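Chore robot

A chore robot is a machine meant to do household or shop-floor jobs such as tidying, wiping, fetching and sorting. The term covers wheeled bases with an arm as well as two-armed designs. Robot vacuum cleaners are usually left out.

Claims and results

Makers have promised general helpers for decades, and the results remain thin. Altik, which sells an arm for stockrooms, advertises "hands-free tidying", but its own trial log lists 2,932 attempts at picking items off a floor and does not say how many needed a person to step in. Birhane ran a laundry trial in October with 10 homes; 3 finished it. Elinum has published only edited clips – a common practice in the field.

Test conditions

Most trials take place on level floors under bright, even light, with areas marked out in tape. Critics argue that such floors say little about a kitchen at teatime.
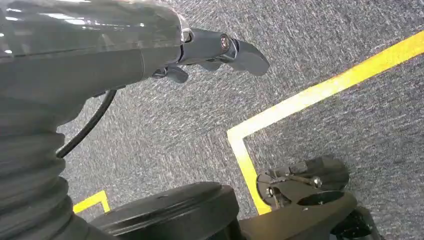 Can a chore robot be left to work alone in an ordinary home? Not yet, apart from a few narrow jobs that have been set up for it beforehand.

Cost

Galtano rents out its machine at 159 pounds a week, with setting up charged separately. Buyers have complained that moving a shelf or a bin means paying for a second visit.

See also: Domestic appliance; Industrial robot; Robot vacuum cleaner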